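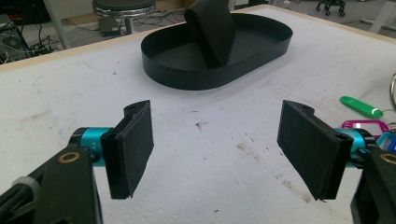 Work table with the oval tray, Stiltis study room

Call for Participants: Handling and Setting Down Keys

Stiltis invites adults to take part in a paid study of how people pick up, turn and put down small everyday objects. Sessions take place at our Brendudlow site through the end of December.

Participants are seated or standing at a table, as they prefer, and work with a tagged key ring and a shallow black tray. The task is to move the keys between the table and the tray in the manner requested by the session leader. No previous experience is required.
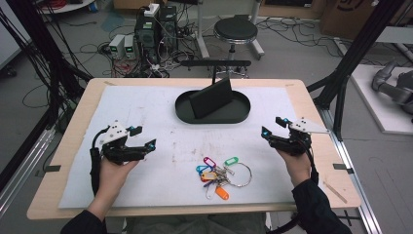 Keys with colored tags on the work surface

Each participant attends 3 sessions of almost two hours, including breaks. Payment is made after the final session. Travel within Brendudlow is reimbursed on presentation of a receipt.

Applicants must:
be 18 or older;
have full use of both hands;
be able to tell the tag colors apart;
be available before 5 p.m.
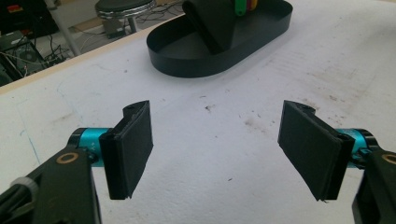
Left-handed applicants are particularly encouraged to apply. Persons who took part in the earlier Loleck study remain eligible.

To apply, send your name, a telephone number and your preferred hours to Volodymyr Shevchuk, Participant Office, Room 329. Questions about consent and the storage of records should be addressed to Shahram Zamani at the same office. Please quote reference 570 in all correspondence.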